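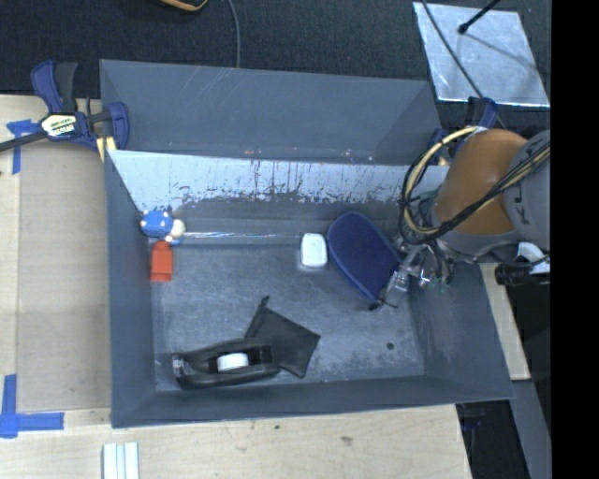
FOR IMMEDIATE RELEASE
2/26/23

Prerkholm Press to publish "The Salt Clerk's Widow," a historical novel of forged wills, bad weather and one very patient woman

Prerkholm Press has acquired the first novel by Nafula Mussa, a former probate paralegal who spent her lunch hours reading other people's wills and came away with ideas. "The Salt Clerk's Widow" will be published in hardcover and e-book this fall, with an audio edition to follow once the author and the narrator agree on how to pronounce the name of the town.

The town is Punalura, a salt port on a coast the author declines to place on any map. The year is 1788. Harriet Coyle, thirty-four and newly widowed, learns at the reading of her husband's will that he has left his house, his boat and his share in the salt pans to a brother she never knew he had. The brother arrives within the week. He is charming, he eats a great deal, and he does not know which of the dead man's hands was missing a finger.

Harriet does. She also knows that the law will take the word of a man with a paper over the word of a woman without one, so she sets about getting a paper of her own. To do it she needs the help of Tamsin Oke, who copies deeds for the customs house by day and, for the right fee, improves them by night. The two women dislike each other on sight and see no reason to change their minds for most of the book.

What follows takes in a drowned notary, a bishop with gambling debts, a long and badly planned journey by mule, and a trial at which almost everyone is lying, including the judge. Readers who like their heroines plucky should be warned that Harriet is mostly tired. She gets a good deal done anyway.

"I read the opening chapter on a train and missed my stop," said Roos Van Rooij, editorial director at Prerkholm Press, who bought world English rights from Kiprono Makokha of the Lulleo Agency. "Then I read the second chapter on the platform, in the rain. It was a poor evening for my coat and a very good one for the list. Nafula writes about money the way other novelists write about love. You want to know who has it, who had it first and what they did to get it."

Makokha, who has represented the author since she sent him the manuscript with a cover letter one sentence long, recalled the sale with some feeling. "The letter said, 'This is finished and I am not changing the mule.' Three publishers asked her to change the mule. Roos did not ask her to change the mule."

The novel took Mussa 17 years to write, a figure she would like understood in context. "I had a job and two children and for a while I had a different ending," she said. "In the first version Harriet gets married again. I typed it up, and it was perfectly all right, and I felt as if I had sold a friend's dog. So I put it in a drawer and went back to the salt."

The salt was a matter of some research. Mussa read account books, shipping letters and a guide to the boiling of brine that she describes as the dullest thing she has ever loved. Little of it reached the page. An early draft included a chapter on drainage, which the author still defends and which will be made available to subscribers of the Prerkholm newsletter whether they want it or not.

Early readers have been generous. Edivaldo Brandão, author of "A Harbor for Liars," called the book "a swindle in which I was rooting for every one of the swindlers, up to and including the goat." The goat has a small part. It is separate from the mule.

Translation rights have been sold to Jabłońska, the independent house whose list of historical fiction in translation will be known to anyone who has tried to carry it upstairs. Its edition will appear next year in a version by Obadia Rweyemamu, who has already written to the author with 33 questions, most of them concerning knots.

Prerkholm will also issue a signed edition of 2,000 copies for independent bookstores, with endpapers showing the forged will in full. Careful readers may find the mistake in it before Harriet does. The publisher asks that they keep it to themselves, at least until their friends have paid for a copy.

Mussa will read from the book at stores and libraries after publication. She has asked for a chair, a glass of water and no questions about whether Harriet is based on her mother. Her mother, who plans to attend, has asked for a microphone.

A second novel is under contract. It follows Tamsin Oke to the capital, where she goes into business as an honest woman – a trade for which she has no training. Delivery is expected in rather less time than the first one took. Everyone involved has been told this, in writing.

ABOUT THE AUTHOR
Nafula Mussa worked for many years in probate law, where she developed a respect for clear handwriting and a suspicion of brothers. Her short stories have appeared in small magazines, several of which are still going. "The Salt Clerk's Widow" is her first novel.

ABOUT PRERKHOLM PRESS
Prerkholm Press is an independent publisher of fiction, with a lean toward the historical and the badly behaved. It publishes 30 titles a year and answers its own phone.

Review copies, interviews and extracts are available on request from the publicity desk at Prerkholm Press. Please state whether you prefer a printed proof or a digital one. Requests for the chapter on drainage should be marked as such.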